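Naltance Mixed Fruit Box, small size

I ordered the small box from Naltance in January, mostly for the citrus, and I'm already on my second one. It comes to the door by 316 Dradville if you're on the north side — we're not, so I pick up from the Lumbao counter, which takes two minutes.

Kiwis first, and wow. They're huge! Mine went on the kitchen scale at 604 grams for a bag of four, and the flavor is sweet with just enough bite to wake you up. I've been eating them with a spoon over the sink.

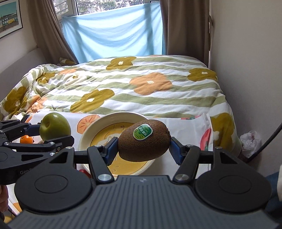

One of the big kiwis, sticker still on.

The apples are the crisp green kind, tart enough for pie, and they keep for ages in the fridge drawer. If I had to grumble, I'd like a couple more of them. The tomatoes are a nice extra (yes, in a fruit box, and I'm all for it), both regular and cherry, and the cherry ones were gone by lunch.

Now the citrus, my favorite part. You get little mandarins and bigger, flatter oranges, and they're different enough that it's worth having both. The mandarins peel in one go and the kids fight over them. The big ones are juicier and a bit messy — have a towel ready.
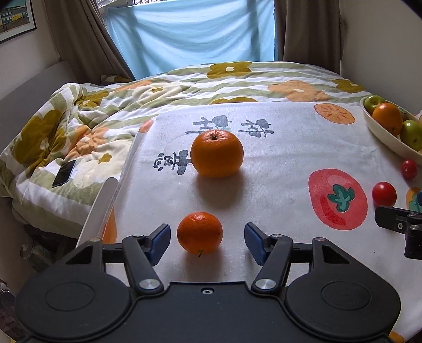 Would I buy it again?

Already have! I tried the Oder box last winter and liked it fine, but this one has better variety and I've only had one soft mandarin so far. Next time I'm getting the large.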